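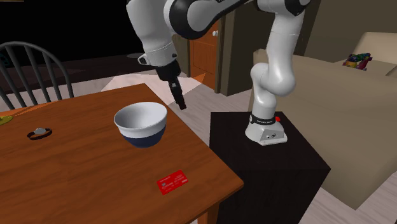
Planning Before Purchase: Brenddale Sets Its Automation Budget

The Brenddale Assistive Living Program will decide this spring whether to buy its first robotic arm for household tasks. Until then, the work is being done in simulation. Povilas Grīnberga, who manages equipment planning for the program, met with us on 10 January 2025 to explain how the request was put together.

"Our first draft listed an arm and a gripper, and very little else," Mr. Grīnberga said. "Finance returned it within a week, and they were right to do so."

The revised request covers the pedestal, spare fingers, staff training and 300 hours of technician time. It also sets aside funds for simulation, which the first draft had treated as free. The team has completed 3000 simulated trials in a furnished living space, with the arm mounted at the edge of a dining table and everyday items such as a bowl, a wristwatch and a credit card laid out on the wood.

Mr. Grīnberga considers the flat items the most useful for planning. "A bowl has a rim. A card lying on a table gives the fingers very little to work with, and that affects which gripper we ask for. I would like to learn that before the purchase order goes out."

Mounting was a further question. Stavros Stoyanova, the program's facilities lead, asked for a separate pedestal instead of a clamp on the table itself. "Dining tables get moved," Mr. Stoyanova said. "We priced a stand that does not depend on the furniture." The simulated layout follows that request, with the base on a black pedestal beside the table.

Two suppliers, Zunico and Valtton, have been invited to submit quotations. Each must state the cost of service for the full term of the agreement and the delivery time for replacement parts. Leasing remains open as well - the program has asked both firms to price it separately.

Bids will be reviewed by a panel of nine. If the request is approved, installation is planned for August.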